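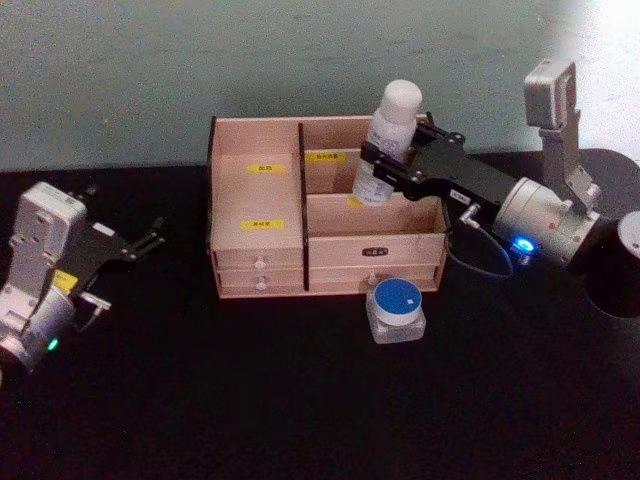
A reader wrote in to say she has bought three desk organisers in her life and the only thing they ever organised was dust. Fair enough. We get a lot of messages like hers, so the answers below are written for people who doubt the whole idea.

Do I need a desktop organiser at all?

Possibly you don't. If everything on your desk fits in one mug and one drawer, keep the mug. They earn their space when you have bottles, tubes and small loose things that roll about or fall over.

Is a wooden one better than plastic?

It is heavier, so it stays put when you pull a drawer. Sellers like to say wood lasts for ever. It doesn't if you stand a leaking bottle in it. Wipe up spills the same day and put a bit of card under anything sticky.

What belongs in the open compartments?

Whatever you reach for daily. Tall bottles go at the back, short things at the front, or you will knock the front row over every time. We have seen the Joly system, which puts the tall section in front, and we can't see who it suits.

And the drawers?

Small drawers for small things: clips, stamps, spare keys. The wide ones take pens and notepads. Check that the drawers come right out for cleaning before you pay, as plenty don't.

Are labels worth the bother?

On a shared desk, yes. On your own, you probably know where the stapler lives. Use a plain colour that shows up against the wood, keep it to two words, and don't write "misc" on anything. A drawer marked "misc" is full within a week.

The Cestar label kit claims 1000 uses. Is that true?

We stopped counting long before that. The labels stick well to bare wood and badly to wax, whatever the packet says.

How much should I spend?

We would not go over £19 for a basic one. Amesen charges a good deal more for the same number of drawers and a nicer box.

The knobs on mine keep coming loose. What can I do?

Tighten the screw from inside the drawer. If it still turns, add a thin washer. Fotadus sells replacement knobs under part number 2323, in packs of 2, but any hardware shop will have something that fits.

Can I return one after building it?

Most shops say no. Ask first, and get the answer in writing.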